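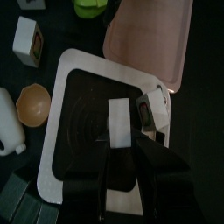
Skurndale College – Department of Design and Built Environment

Student Project Report: Opening Private Homes to the Public at Dmytriv Row

1. Purpose

This report examines how a group of heritage terraces on Dmytriv Row was prepared for a spring open-house program. The project formed part of the second-year unit in residential interiors. Students were asked to study visitor movement, furniture placement and the protection of original finishes in occupied dwellings.

2. Background

The Row was built as workers' housing and was later divided into flats. Three of the terraces have since been returned to single residences, and the owners agreed to open their ground floors to ticket holders. Tickets were limited to 400 per session. Total attendance over the program was 1102.

3. Method

Each student group was assigned one house. Floor plans were drawn at a scale of 1:100 and marked with door swings, level changes and fixed joinery. Owners were interviewed on which rooms they wished to keep closed. Paint colours were matched against the Ekedent heritage range, and temporary floor coverings were supplied by Wutier.

4. Findings

The narrow front hall was the main constraint in all three houses. Where visitors entered and left by the same door, queues formed on the verandah and the parlour was seldom viewed properly. The house with rear lane access performed better – visitors passed through the kitchen and left by the courtyard gate.

Flower arrangements on hall tables were moved to mantelpieces after the first session. Rope barriers were judged intrusive by two of the owners, who preferred a chair placed across the doorway. The Wutier coverings protected the boards but lifted at the joins near the stairs, and were taped down.

5. Recommendations

Future programs should favour houses with a second exit. Session limits should be set for each house individually. Students should have access to the rooms at least one month before opening, as the August site visits left little time for revised plans.

Drawings and interview notes are held in the department office.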